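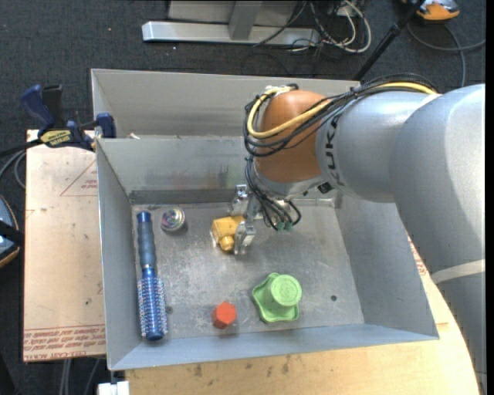 Is it worth waiting for the January sales to buy a winter coat?

Sometimes. The discounts are real enough on the things the store ordered too many of, and those are usually the sizes and colors you didn't want in December either.

I speak as a person who waited. In early December I found a navy wool coat at Murkik, tried it on twice, and put it back on the rail because it cost more than my first car's transmission. My plan was to come back after the holidays and get it for half. I told several people about this plan and may have used the word "strategy."

I went back in January. The navy coat was gone in every size. There was a mustard one, 49 percent off, in a size that would fit me and a medium dog. I stood there holding it for a long time. Forty-nine is a strange number – somebody in an office must have looked at 50 and felt that was giving too much away.

So I tried Saraç, across the parking lot, where the whole front of the store was red signs. I've started reading the small print on those. One rack said "up to 70%," and as far as I could tell the 70 applied to a single belt. The scarves were 10 percent off and the coats had moved to the back with a sign of their own that said "New Season," in the middle of the coldest week of the winter. Linen, mostly.

Then there's the points business. I have a loyalty card from Uvine, the housewares place, and after a holiday of buying everyone towels I had collected 1,770 points. You need 1,000 for a reward. The reward is four dollars off your next purchase of towels. The other 770 points sit there looking at me, and they expire in the spring, so I'll be back in there by then buying a bath mat I don't need. I know exactly what's being done to me and I'm still going to do it.

My sister-in-law shops with a list, pays whatever the thing costs on the day she needs it, and is home by lunch. I used to think she was throwing money away. She has a navy coat.

What I did bring home from the sales, in full: nearly a year's worth of wrapping paper, two candles that smell like a dentist's waiting room, and a waffle iron from Werus that was marked down because the box was dented. The waffle iron is excellent. I paid less for it than for parking, which I'd forgotten to count until I found the ticket in my old coat. The zipper still sticks on that one, so I'm wearing it over my head like a sweater until March.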